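Section 5. Folding and storing knitwear

5.1 Scope

The instructions in this section apply to sweaters, cardigans and other knitted tops stored in the Trondstead cabinet with Plirnari drawer inserts fitted. Woven shirts, trousers and bed linen are covered in Section 6. Items with beads, sequins or metal fastenings should be stored on the upper shelf in a cotton bag and not folded by the method given below.

Knitwear must be clean and fully dry before it is folded. For washing and drying, follow the care label sewn into the garment. Where the label and this guide differ, the label takes priority.

5.2 Choosing a surface

Folding may be carried out on a table, a bed or a seat. The surface must be at least as wide as the body of the garment. The sleeves may hang over the sides at the start, but they must be brought in before the first fold is made.

Table tops should be wiped and left to dry. On a bed, pull the cover tight at the corners. On a settee or other upholstered seat, lay a blanket over the cushions first and smooth it from the back of the seat towards the front. The blanket keeps fibres off the upholstery and can be shaken out of doors afterwards.

Note: A blanket with a fringe or an open weave can snag fine yarn. Use a plain, closely woven one where possible. The pattern is of no importance.

Caution: Do not fold knitwear on a seat next to a lit fire or on top of a heater.

5.3 Laying out the garment

1. Remove rings and bracelets, and any wristwatch with a metal strap.

2. Close all buttons and zips. Empty the pockets.

3. Hold the garment by both shoulders and lower it on to the surface, front side down. Do not lift it by the neck or by one sleeve.

4. Spread the body flat with open hands. Work outwards from the middle. Do not pull at the hem.

5. Bring the side seams parallel to each other. If the garment has no side seams, use the edge of the ribbing as a guide.

On deep or soft seats the hem may slide towards the back cushion while the shoulders are being straightened. Place one hand flat on the lower body and straighten the shoulders with the other. 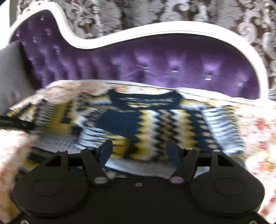
Check the layout once more before folding. A twist in the body at this stage will be pressed into the knit and may still show after several days in the drawer. If a twist is found, lift the garment by both shoulders and repeat steps 3 to 5. Small ridges in the blanket can be ignored, but a ridge that runs under the whole garment should be smoothed out.

5.4 Folding

The finished width must suit the drawer insert. The standard Plirnari insert takes a folded garment up to 27 cm wide. The wide insert takes up to 35 cm. The size is printed on the underside of each insert.

1. Fold one side of the body inwards, in line with the middle of the shoulder.

2. Turn the sleeve back on itself so that it lies straight down the folded side. The cuff should end at or above the hem.

3. Repeat steps 1 and 2 on the other side. The sleeves may touch, but avoid laying one fully over the other. On narrow garments some overlap cannot be prevented.

4. Measure the width. If it is too great for the insert, open both sides and move the fold lines towards the neck by an equal amount.

5. Fold the hem up to the middle of the body, then fold again to meet the collar.

6. Turn the garment over and smooth the front once with the flat of the hand.

Note: Roll-neck garments are folded with the neck turned down, as worn. Hoods are laid flat over the back before step 5.

Caution: Do not press the fold lines with an iron or with the edge of the hand. Hard creases weaken wool and are difficult to remove.

5.5 Placing in the drawer

Open the drawer to its stop. Place the heaviest garments at the bottom with the folded edge facing forwards. The stack must not stand higher than the side wall of the insert. If the drawer rubs when it is closed, remove the top garment and store it elsewhere.

A Marti cedar block may be placed in the rear corner of the drawer. It should not touch the garments directly. When the scent fades, rub the block lightly with fine sandpaper, wipe off the dust and put it back.

Do not use cedar blocks and scented sachets in the same drawer.

5.6 Long storage

Garments that will not be worn for a season should be wrapped in acid-free tissue before they are placed in the drawer. Put one sheet inside the body before step 1 of 5.4 and a second sheet around the finished parcel. Leave the ends of the parcel open.

Halfway through the storage period, take out the garments, shake them gently and fold them again along different lines. Check the cuffs and collar for holes or loose fibres. If moth damage is found, empty the drawer, vacuum the joints and runners, and wash or freeze all garments before they are returned.

Plastic bags and vacuum bags are not suitable for wool, mohair or cashmere.

5.7 Faults and remedies

Garment too wide for insert: fold lines too far from the neck. Repeat 5.4, step 4.

Collar stretched: garment lifted by the neck, or stored at the bottom of a full stack. Move to the top of the stack.

Crease across the chest: fold made with the front inside. Lay out again, front side down.

Lint on dark knitwear: blanket not shaken out. Shake the blanket and go over the garment with a soft clothes brush.

Drawer does not close: stack too high, or insert not seated on its pegs. See page 34.

Section text: Miyuki Kubo. Checked: Florian Oberholzer, Ondeck. Issue date: November 13, 2019.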